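FILM 2617: Movie Marketing and Its Claims
Notes for Unit 4: The Trailer as Evidence
15 October 2021

Start with the thing studios like to say: a good trailer opens a movie. It gets repeated in trade interviews so often that students write it in papers without a source. Please stop doing that. We have very little proof that it's true, and the people saying it usually work in the trailer business.

Our main case is Tralov, the mid-budget monster picture from Sturker. You have the press kit and both trailers. The kit claims that "80 percent of viewers" who saw the first trailer planned to buy a ticket. Before you quote that, ask the boring questions. Which viewers? Were they paid? Were they already sitting in a theater when somebody handed them the form? The kit doesn't say, and a number with no method behind it is advertising copy.

Also note what "planned to" is worth. People plan to see all kinds of movies. Intent surveys measure a mood on the day, and the studio gets to pick the day.

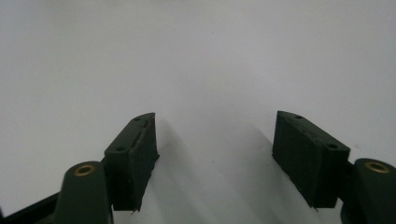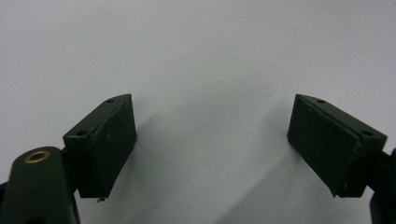
Green gripper fingers with a wide gap between them, both views.

The second claim is about tone. Trailer 1 sells Tralov as horror: long silences, one scream, title card. Trailer 2 sells it as a family adventure with jokes. Same movie, and almost no shared footage. The usual reading is that Sturker was "reaching two audiences." Maybe. Another reading is that the first cut tested badly and someone panicked. I lean toward the second, but I can't prove it and neither can you from the trailers alone. In your response, say which parts you know and which parts you're guessing.

Compare Hung, which put out a single teaser with no monster, no plot and barely any dialogue. Critics called it brave. It may just have been early — effects shots are often unfinished when a teaser is due, and hiding the creature is cheap. Be careful about giving a director credit for a scheduling problem.

Terms to know: teaser, red-band, button (the last joke or jolt after the title), tracking, embargo. "Buzz" is not a term. If you use it, define it.

For next time: read the Brasik chapter on poster campaigns, skipping the section on awards season, which we'll come back to in November. Bring one trailer you think lied to you, and be ready to say what the lie was. "It looked better than it was" won't be enough.

Written response: 2 pages, double spaced, on either Tralov trailer. Plot summary doesn't count toward length.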